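Lusbridge Neighbors Board > Home & Household > Losing keys, constantly. What do you all do?

porchlight46
Started Thursday

Hello all, hoping for some kindly advice. There are four of us in the house and between us we lose a set of keys about every other day. I was late to my own mother's birthday lunch in August on account of it. My husband wants a bowl by the door, my daughter wants those little tracker things, and I'm leaning toward hooks, but I don't want to put holes in the wall and then have everybody ignore them. What has stuck for you, long term?

gonik_fan
Hooks, hooks, hooks! We went from a bowl to a row of them and I would never go back. The trouble with a bowl is that it fills up with batteries and coupons and cough drops, and then you're digging through it at 7:40 in the morning with your coat half on.

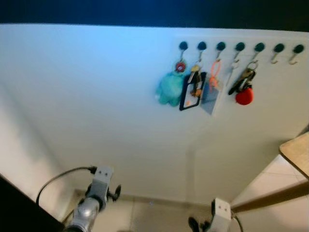

The other thing I'd say is to get more hooks than you have people. Company comes over, somebody has a work badge, the neighbor leaves you her spare for the weekend, and before you know it you need the extra room. And put it where you already drop your things, even if it isn't the prettiest spot. Ours was behind the door for a year and it was useless there.

Mustonen
Have to disagree a little with gonik, with love. Hooks only work if everyone in the family is a hook person. I'm married to a pile person – he has been one for 36 years and no hardware is going to change him. We did trackers and I've had peace ever since. Yes, you have to change the batteries.

porchlight46
Oh dear, I think I may be married to one of those too. For the hook people, how do you tell whose is whose? All our keys look alike.

gonik_fan
Give every set something big and silly on it! A charm, a stuffed toy, whatever the kids won't mind carrying around. Here's how I'd go about it if I were starting over:

1. Pick the spot first and live with a strip of tape there for a week, so you find out if you'd really use it.

2. Give each set its own hook and something bright to go with it. Turquoise fuzz is very hard to mistake for anybody else's keys.

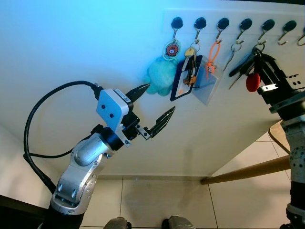 3. Take off every key you can't name. I got rid of a whole handful and haven't missed one.

4. Bags and jackets go somewhere else, or they'll bury everything.

Cirilo Aguirre
I've been putting up shelves and rails in people's homes around Lelport for a good many years, so let me add my bit. Please don't trust the sticky-backed kind for a heavy bunch of keys. They let go in damp weather, and they take the paint along with them. Two screws into a stud and you're done for life.
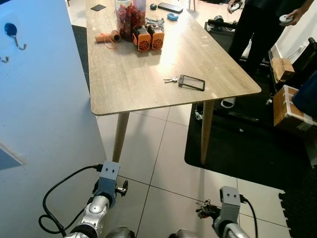
As for height, I like to set them at the shoulder of the shortest person who will be using them. Folks always go too high. If you rent, ask your landlord first, as most of them don't mind a couple of small holes so long as you fill them when you leave.

Mustonen
Cirilo, that's all very sensible, but you still haven't solved my husband! His keys go on the table next to whatever we had out for supper, and there they stay.

lindenlane
I'm with Mustonen. We gave up and let the table be the key place. You do have to keep it fairly clear though, or the keys vanish in among the jars and bottles and it's worse than before.

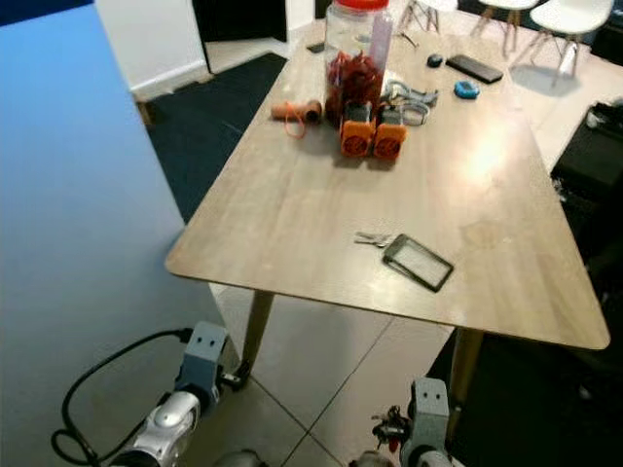
The big jar with the red lid, and company

I try to keep all of that down at one end. It creeps back by the weekend, but a quick tidy after supper takes care of it, and I'd sooner do that than nag.

gonik_fan
I give that system a month, lindenlane! But if you're happy, I'm happy.

porchlight46
You are all so kind. I believe I'll try the tape on the wall this week, and let my husband have his bowl too, as long as it's a small one. Cirilo, what kind of screws should I ask for? Our walls are drywall and I've never had any luck finding a stud by knocking.

Cirilo Aguirre
Number eight wood screws, two inches. And get yourself a little magnet and slide it along the wall until it grabs – that's a drywall screw, and your stud is right behind it.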